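Visits > Gardens and Growers > Open Days

An Afternoon at the Trullach Open Day

I had been meaning to get to the Trullach open day for years, and every year something came up, a wedding or a leaking roof or simply the fact that I'd left it too late and the tickets for the orchard tour had all gone. So when my neighbor Beryl Inskip knocked on the door in September with two tickets in her hand and asked whether I felt like driving, I said yes before she had finished the sentence. She doesn't like the highway, and I don't like reading maps, so we make a good pair.

For anyone who doesn't know it, Trullach is an old fruit farm that went over to cider and perry (that's cider's cousin, made from pears) when the present owners took it on. They open the whole place once a year at the start of pressing. You can walk the orchards, see the press going, taste more than is wise, and come home with a trunk full of apples. There's a charge for parking and another for the tour, but the tasting barn is free, and so is the sitting about, which we did plenty of.

We got there a little after ten, and the parking field was already filling up. I'd worn the wrong shoes, naturally. Beryl had worn rubber boots and looked very pleased with herself all morning, although the ground was dry as a bone and she was the one complaining of hot feet by lunch.

The tour started at the old mill house and was led by Osvaldo Caputo, who looks after the trees. I have been on a good many tours in my life and I can tell you that the ones given by the person who does the work are nearly always the best. He had a pruning knife on his belt and kept wandering off the route to look at a branch that bothered him, and we all trailed after him like ducklings. He told us the oldest pear trees were planted for the great-grandchildren of the people who planted them, because a perry pear takes its time. Someone asked how long, and he said, "Longer than you want," and went on to talk about canker for quite a while. I enjoyed the canker more than I expected to!

He let us taste a perry pear straight off the tree. I don't recommend it. It looks like a perfectly nice little pear and then it takes all the water out of your mouth, and you stand there working your tongue like a dog with peanut butter. Beryl got hers down out of sheer politeness. A small boy near the front spat his out on his father's sleeve, and I thought he had the right idea.

From the pear trees it's a fair stretch on foot to the lower orchard and the pressing shed. You can wait for the tractor ride, but the line was long and the day was lovely, so we walked it, talking about Beryl's sister and her new kitchen and whether either of us would ever have the patience to plant a tree we'd never pick from.
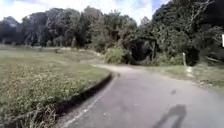
The path to the lower orchard, with the dirt track and the trees ahead.

I'd allow twenty minutes for that walk if you stop to look at things, and we always do. There are benches at the far end, and a water tap, and a woman selling sausage rolls out of a horse trailer who had sold out of everything but the cheese ones by the time we reached her. The cheese ones were very good. I went back for another and I'm not sorry.

The pressing shed was the part I had really come for. They still use the old way of building up the pulp in cloths, one layer folded over and then the next on top, until there's a stack of them called a cheese (no relation to my lunch). We watched them lay up nine cloths, with the juice already running out of the sides before anybody had touched the screw. The smell is hard to describe. It's sweet and sharp and a bit like wet leaves, and it was still in my cardigan when I hung it up that night. They passed out paper cups of the juice, brown as tea, and I have never had anything like it from a carton.

Beryl asked the young man at the press what they did with the leftover pulp. It goes to a pig farmer up the road, who sends back bacon for the staff breakfast, and that seemed to both of us like a very sound arrangement.

Then to the tasting barn. There were four ciders and two perries on the table, poured in an order you were asked to stick to, driest first. As the driver I took only a sip of each and poured the rest away into the bucket, which hurt me. My favorite was the Plaltier, a perry, pale and soft and hardly sweet at all, with a smell of flowers to it. Beryl liked the Buvent better, which is a cider aged in old barrels, and to me it tasted like a church cupboard. She bought three bottles and told me I had no palate. We have been friends for over thirty years and can say these things.

One grumble, and then I'll stop. The apple sale was in the smallest building on the whole farm, with one door for going in and coming out, and one card reader that needed a good talking-to. We stood in that line longer than we'd spent in the shed. Still, we came away with a sack of an eating apple called Chauhan, which I had never come across before. It's a russet, rough-skinned and plain to look at, with a nutty sort of taste, and it keeps well if you wrap each one in newspaper and put them somewhere cool. Mine are in the garage. Osvaldo told us they're at their best in December, so I'm trying to leave them alone, and so far I've eaten most of the top layer.

A few practical things if you're thinking of going. Book the tour early, as it fills up long before the day. Bring cash for the food stalls. Dogs are welcome in the orchards on a leash but not in the shed or the barn. The restrooms are behind the mill house, and there are more by the lower orchard that hardly anyone seemed to find, just past the water tap on the left.

Beryl has already asked for next year's tickets, and she says she'll wear sandals.

Filed under: Days Out, Food and Drink, Orchards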